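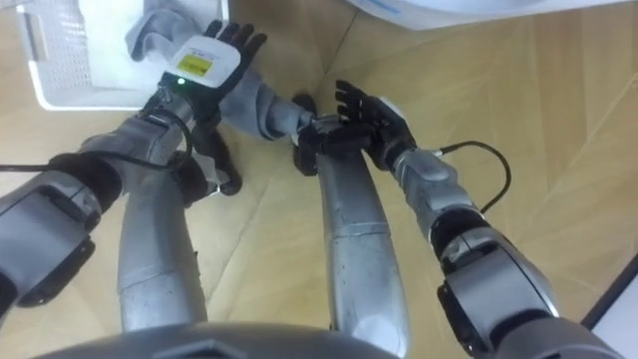 *Figure 1. The robot holding a gray fabric item between its two hands, with the white basket on the floor.*

# Who Folds, Who Decides? Automation in the Kanis Laundry Room

Course project report, Feb 6, 2018

## Why we picked a laundry

Our group wanted a workplace where people still do most things by hand, and the laundry at Kanis was perfect. It washes uniforms and linens for small clinics and restaurants, and 17 people work there over two shifts. Since September they have had a two-armed robot on trial, which everyone calls Arka. We got to spend six afternoons with the crew and we loved it!

Our question was simple: when a robot takes over part of the handling, what happens to the jobs next to it?

## What the robot does

Arka handles cloth, which is a lot harder than handling boxes. A box keeps its shape when you grab it. A sleeve slides, bunches up and hides its own edges. In Figure 1 the fingers of the right hand are pinching the narrow end of the fabric while the rest stretches up past the left hand. People on the folding line do that kind of grip all day long without looking, and watching a machine do it made us notice how clever it is.

The robot gets small pieces only. Sheets and anything with ties stay with the folding crew.

## What changed for the crew

We interviewed nine workers and sat in on two shift meetings. Before the trial, a folder did sorting, folding and stacking in one go. Now there is a new role, called "feeder" on the shift board, and whoever has it keeps the robot supplied and takes over the pieces it can't manage. The role rotates every two hours.

Most of the people we talked to liked the rotation. Several said their wrists felt better at the end of a feeder shift — the bending was still there, though, with baskets kept at floor level. One worker missed chatting across the folding table, and two told us they felt watched at first, until the shift lead explained what gets recorded.

The part that surprised us most was the training. The Prirkico technicians who set up the trial kept coming back to the older folders with questions, like which corner to pick first and how tight is too tight. Those folders now get paid hours for it. At the Bañez site, the company's smaller laundry, this wasn't planned from the start, and workers there told us they would have liked to be asked sooner.

## Numbers

The shift log for the trial lists 3007 pieces given to the robot. Some 1000 of them were passed back to a person to finish, mostly long sleeves and heavy aprons. Nobody's hours were cut during the trial, but the log can't tell us what happens after it ends.

## What we would do next

We'd love to go back and compare wrist and back pain between feeders and regular folders with a proper survey. We would also raise the baskets to table height, which the crew has already asked for twice.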